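Reading the Dust at Pukell

Fiber evidence and the reopening of a burglary series

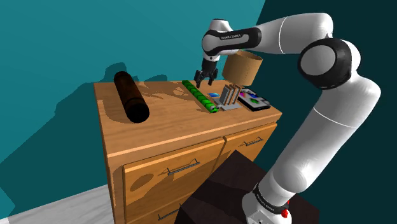
The Hernness burglaries went unsolved for most of a decade, and the file that reached Sevim Bilgin's desk in March held 764 exhibits, most of them tape lifts. A tape lift is a strip of clear adhesive pressed onto a surface and sealed against a plastic sheet. It collects hair, paint flakes, skin and, above all, textile fibers. The original examiners lifted from window frames and door handles. They did not lift from furniture. A wooden dresser standing against a painted wall offers several places where a sleeve may drag, and an intruder who searches one has to lean on it or reach across it. Bilgin's first request was for any furniture still held in storage.

The Pukell laboratory had kept pieces from two addresses, wrapped in paper. Jaime Garcia, the fiber examiner, took 85 new lifts from them over a week. Each was searched under low magnification, and fibers of interest were cut out and mounted on glass slides. Color was then measured with a microspectrophotometer, an instrument that records how much light a single fiber absorbs at each wavelength. Two dyes that look the same to the eye will often give different curves.

Garcia found a green acrylic fiber at both addresses. The curves agreed, as did the cross sections. A work jacket seized in an unrelated theft case gave the same result.

The defense expert, Nikau Tamihana, did not dispute the measurements. His report dealt with frequency. Acrylic in that shade was sold in bulk to uniform makers, and no survey exists of how many such jackets were in use in the district. He also noted that the paper wrapping on one piece had been opened and resealed, with no entry in the log.

The judge admitted the evidence on Tuesday but barred the word "match." Garcia may tell the jury that the fibers could not be distinguished by the tests used. The resealed wrapping will be argued separately, and the storage clerk, Berkay Toprak, has been called to give evidence on it.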